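Gripper comparison, bench phase: progress report no. 3
Lirnholm pilot, prepared for the Khumalo fund. Jul 20, 2025 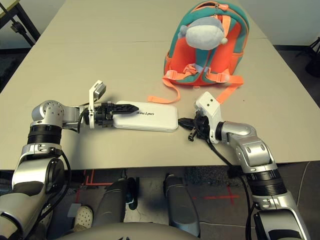 Power bank and backpack task, both arms at the table. Left finger on top of the power bank, right finger just off the short end.

Innes Yule, for the bench group

Short version: bench phase is on schedule, lattice fingers are ahead of the flat pads on everything except thin stuff, controller swap half done, one purchase needs your OK before August. Details below, sorry for the note form, writing this between runs.

What we said we'd do this period

Finish the flat pad baseline. Run the same objects with the lattice fingers. Start on the two-arm pack task. Move the right arm over to the Ustetti controller and compare it to the old one. Write up the failure codes so the other site can use them.

What got done

Flat pad baseline finished, 208 scored attempts. Lattice fingers, 223 scored attempts on the same object list. The extra ones are repeats after we changed the close speed, they're flagged in the sheet and left out of the comparison. Two-arm pack task running since the second week. Failure codes written, one page, attached to the shared folder along with the scoring sheet.

Controller swap: right arm only so far. Left arm still on the old one. More on that further down.

Fingers

Lattice is better on anything with a soft or rounded side. Plush, fabric, rolled straps, the rubber ball. It gives a little and stays put. Flat pads tend to push the object away when the approach is a few degrees off, and our approach is often a few degrees off.

Hard flat glossy objects are the problem. The power bank is the worst one on the list and thats why it stays on the list. Lying flat on the table there is not much edge to get under. Pinching across the long sides works if the wrist is low enough. From above, the finger tip lands on the top face and slides. With flat pads we got more clean pinches on it than with the lattice, not by a lot but it was the same result on both arms so I believe it.

What helped was using both arms. One finger presses down on one end to hold the power bank still, the other comes in at the opposite end. Operators came up with that on their own, it wasn't in the task sheet. It is now. Slower per attempt but far fewer drops. The gap at the end matters, if the second finger comes in touching, it shoves the whole thing toward the first arm and you start over.

Tip wear: none worth reporting on the left set. Right set has a small split near the tip on one finger, swapped for a spare, still usable for soft objects.

Pack task

Kid's backpack, stood upright at the far side of the table. Goal is open the zipper, put the small item inside, close it. We have the first two steps separately, not end to end yet. Zipper pull is small and the bag tips over if you tug without bracing it. Straps are a nuisance too, they lie on the table and the fingers catch on them. I don't want to tie them back, your reviewers asked for everyday objects as they come and I think they were right to.

Best result so far is zipper opened past halfway with one arm bracing the bag from the side. Lattice fingers only. Did not get there with the flat pads and stopped trying after 14 attempts.

Reach is a limit. With the bag at the far side the arms are pretty stretched out and the wrists lose some of their useful angles. Tried it closer, better for the zipper, worse for the item because there's no room left in front. Settling on a middle position next period and marking it on the table.

Controllers

Ustetti vs. the old one. Same operator, same objects, right arm. Ustetti feels smoother on slow approaches and stops where you tell it to. Old one overshoots a touch then comes back, which is bad with a slick object. On fast moves I can't tell them apart.

Downside: Ustetti dropped its link four times in the first week. Traced to a connector at the gripper end, reseated and taped, none since. Not calling it solved until it's gone a full 100 attempts without one.

Running two different controllers at once is a pain in the two-arm work. They don't close at the same speed, so the operator has to lead with the left. Pack task numbers from this period should be read with that in mind and I would not put them in anything public.

Cables

The gripper cables keep getting in the way. Right one is thick and goes over the near edge of the table, it rubs there when the arm moves sideways. Want to route it along the arm with proper clips. Cheap fix, half a day. Listed here because it cost us two sessions of fiddling and it will come up at the other site as well.

Not done

Left arm controller swap. Waiting on the adapter plate from Doltitico, first one came with the wrong hole spacing, replacement promised but no ship date in writing.

Head camera vs. wrist camera comparison. Pushed to next period. When a finger is over a small object the head view loses the contact point, operators are asking for the wrist view, so this moves up the list.

Second operator training. Started, two sessions in, not scoring yet.

Money

Under on parts, over on operator hours, net close to plan. The over is from repeating the close speed runs. Sheet is in the folder, tab 2. One line there is still coded to the wrong budget head, I'll fix it before the quarter closes.

Need from you

1. OK to buy a second set of lattice fingers, both arms, before August. We're down to one spare.
2. A yes or no on keeping flat pads in the plan. My vote is keep one set, only for hard flat objects, and drop them from the pack task.
3. Someone at your end to nudge Doltitico about the plate. They answer you faster then they answer us.

Next period

Left arm onto Ustetti once the plate shows up. Cable clips. Fixed bag position. Wrist camera on the right arm first. Then pack task end to end, lattice fingers, matched controllers, scored with the new failure codes. Will send the raw sheet along with report no. 4.

I.Y.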